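Getting teachers to show up (and come back) for an after-school maker learning group?

workbench_wren
Posted Sun 25 November

Hi all! I teach fifth grade and I somehow became the person who runs our teacher making group. I went to a weekend workshop at Skoltton over the summer, came home completely lit up, and told my principal I wanted to start something for the adults in our building. She said yes before I'd finished my sentence (I should have asked for money while I was at it).

So we started in September. It's Tuesdays after dismissal, one hour, in the old computer lab. The first week 14 teachers came! We made paper circuits and people were laughing and burning their fingers a little and I drove home grinning. The second week it was 11. By Halloween it was me plus 2 others, and one of them teaches next door to me and I think she just feels bad.

I've asked around in a casual way and people say they loved it, they've been swamped, report cards, conferences, all of it. I believe them. I'm swamped too. But I also wonder if I'm doing something wrong, because the people who stopped coming are the same ones who were asking me for more copper tape in week one.

A typical session goes like this. I pick a project, I show everybody how it works, we all build it, and then in the last five minutes I ask how they might use it with kids. That last part always falls flat. Everyone is packing up their bags by then.
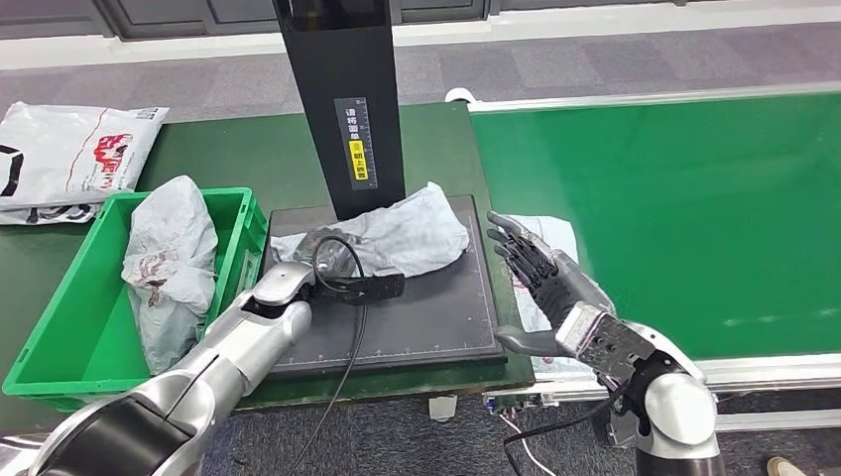 I've got a small budget, $209 left until the end of the year, and I'd love to spend it on something that gets people back in the room. I looked at a Pola kit (the cardboard one with the little motors) and at a Kotian class set, but the Kotian one would eat nearly the whole thing. Or do I spend it all on snacks? I'm only half kidding.

Has anybody kept one of these going for a whole year? What did you do when the numbers dropped? I don't want to make it required. The second it's required I think it's dead, and I'd be the one who killed it.

glue_gun_grad
I ran one of these for three years at a K-8, so I feel this in my bones. Our numbers dropped in November every single year. It's a rotten month. You've got conferences, the time change, everybody has a cold. I'd stop reading so much into it.

What I'd change is the weekly part. Weekly is a lot! We went to every other week in our second year and more people came to each one, and I had time to breathe in between. Some folks who never could do Tuesdays asked if we'd do a Thursday now and then, so we flipped back and forth. It made a mess of my calendar but it brought in the whole kindergarten team, who turned out to be our best builders.

The other thing is the five minutes at the end. I used to do exactly that and got exactly the same blank faces. What worked for us was turning it around. People came in with something they were already about to teach, a fractions unit or a book or whatever, and we spent the hour messing around with materials until somebody had an idea for it. I quit picking the project. It felt terrible at first, like I hadn't prepared, and the first session was pretty quiet. Then one of our third grade teachers built a wobbly cardboard drawbridge for a folk tale she reads every fall, and the art teacher got so into it that she went home and built her own version that night, with a pulley. The two of them traded ideas back and forth until spring. They ended up doing a combined project with both sets of kids, and I had almost nothing to do with it except unlocking the door.

So I'd look at your two regulars and ask what they're teaching in January. Three people is plenty to start with. Build something for that, with them, and let them haul it back to their own classrooms where other teachers will walk by and ask about it. Hallway curiosity did more for us than any email I ever sent, and I sent a LOT of emails.

On the money, I'd skip the big class set. Ours lived in a closet. Buy the stuff that gets used up: tape, brass fasteners, craft knives and extra blades, a decent low-temp glue gun or two, batteries. Teachers won't cut into a fancy kit because they're scared of losing the pieces. They'll happily ruin a cereal box.

And yes to snacks. Salty ones, it's four in the afternoon.

room_six_tinkers
Get the Pola kit. We have one and the kids love it. Not sure about the Kotian, never tried it.

Also check if your district gives credit hours for it. Ours does and that helped a lot.

mostly_cardboard
I'm going to disagree a little with the long answer up there, even though I liked most of it. If you drop the planned project completely you can lose the nervous people. I was a nervous person! I'd never held a soldering iron, and if somebody had told me to bring a unit and just mess around I would have found a reason to be in my car by 3:15. I needed somebody to say okay, today we're all making this one thing, and here's your pile of parts.

Our group does half and half. One session is a guided build, and the next one is open, and you can finish your thing from last time or start something of your own or just sit there and cut shapes and complain about the copier. I went to only the guided ones for months. Then I stayed for an open one by accident (I had the dates mixed up) and made a very ugly marble run, and I've been hooked ever since.

We also keep a shared notebook in the room. It started out in Fomis, but half of us kept forgetting the password, so now it's a plain spiral one on a string. You write down what you tried with your class and how it went, including the flops. I read the flops first. My marble run lesson is in there and it was a disaster, and two people have since done it better than I did and written underneath how they fixed it.

One small thing for your drop-offs: go ask them in person, one at a time, and ask about a particular thing. I'd try "you were doing something neat with that copper tape, did you ever finish it?" I got asked a question like that once when I'd missed four sessions in a row, and I was back the next week with the thing in a shoebox.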